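Mestano Home Hydrometer and Spirit Kit: a season of cider, two batches of mead and one very happy reviewer

Reviewed by Emiko Onishi
March 13, 2024

I make cider and mead in a small kitchen, mostly for myself and for the people who come over to play cards. For years I guessed at how strong the stuff was. I would taste it, decide it was "pretty strong," and warn my guests to take it slow. Then my sister gave me the Mestano kit last May and I have been measuring everything in the house ever since!

In the box you get a triple-scale hydrometer, a tall test jar, a wine thief for pulling samples, a glass thermometer and a booklet. There is also a second, narrower float, an alcoholmeter for distilled spirits, which I have only used on store-bought brandy and vodka. It's no use at all in cider or mead, by the way, and the booklet says so on its first page in good big type. Sugar throws it off completely.
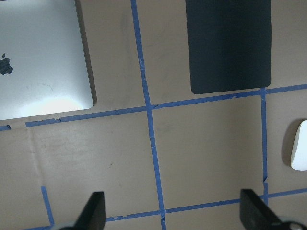 Taking a reading

You fill the jar, lower the float in, give it a gentle spin to shake off the bubbles, and read it at eye level. The jar has a wide, heavy foot, and I can't tell you how much I appreciate that. My old Naletti jar was a lovely slim thing that fell over if you closed a cupboard too hard, and I lost two floats that way.

The scale is printed in three colors and the lines are crisp. I read the gravity once before the yeast goes in and again when the bubbling has stopped for good, and the difference gives me the alcohol by volume. The booklet has a table so you don't need to do the math, although the math is easy and I've come to like it. My fall cider came out just under seven percent. The first mead was 14, which explained a lot about the evening we opened it.

Temperature matters more than I thought. The float is set for room temperature, and a jar of must straight off the stove will read low. There's a correction chart on the back cover, and I wish it had been printed larger, or on a card you could stick to the fridge — I ended up copying mine out by hand. 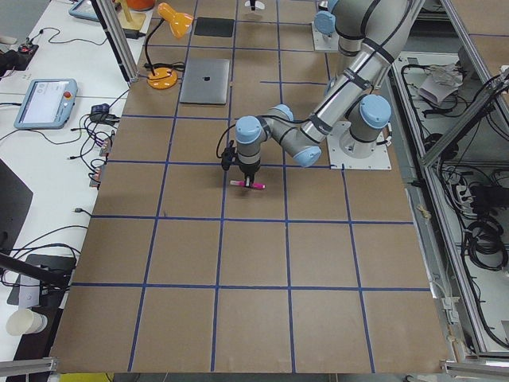 HOME BREWING > TOOLS & TESTING

How it compares

I borrowed a Sugawara refractometer from a friend in my cider club for a month. It's a beautiful gadget. You need only a couple of drops of juice, which is wonderful if you make tiny batches, and it gives a starting reading in seconds. Once fermentation is under way, though, the alcohol bends the result and you need a calculator to fix it. For finished cider I trusted the Mestano float every time.

The Donudmont starter set is the other one people ask me about. It costs less, and the float seems fine, but it comes with a plastic jar that scratches when you scrub it and no thermometer. If you already own a good thermometer and a tall jar you may be perfectly happy with it.

I paid nothing for mine, of course, but the shop where my sister found it sells the full kit for $37. A spare float is 14, and yes, I'd buy one right away. They are thin glass and one day you will set one down on the counter and watch it roll.

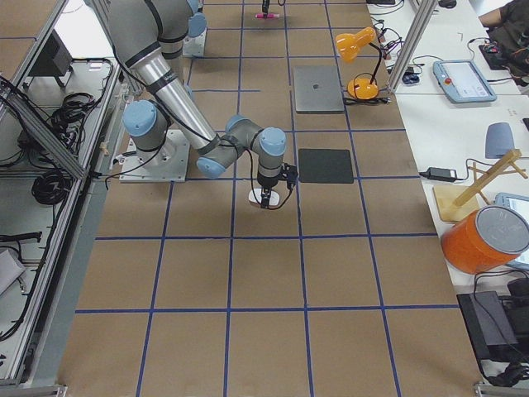
What I'd change

The wine thief is a bit short for a deep carboy. Mine reaches the level in a full one, but once I've racked the mead and lost some volume I have to tilt the whole thing, and that stirs up the sediment. Another few inches would do it.

The foam in the carrying case holds the jar snugly and the float much too snugly. I've taken to wrapping the float in a dish towel instead and keeping it in the drawer with the rolling pin.

Would I buy it again?

Oh, yes. I've taken almost 30 readings with it now, and it has made me a calmer brewer. When a batch goes quiet I check it, wait a few days, check it again, and only bottle when the two numbers match. I used to bottle on a hunch and then lie awake listening for pops from the closet.

It has made me a better host, too. Every bottle gets a label with the strength written on it, and my guests pour smaller glasses of the mead (mostly). Next on my list is a perry, if my neighbor's pear tree cooperates, and I've already cleaned the jar for it.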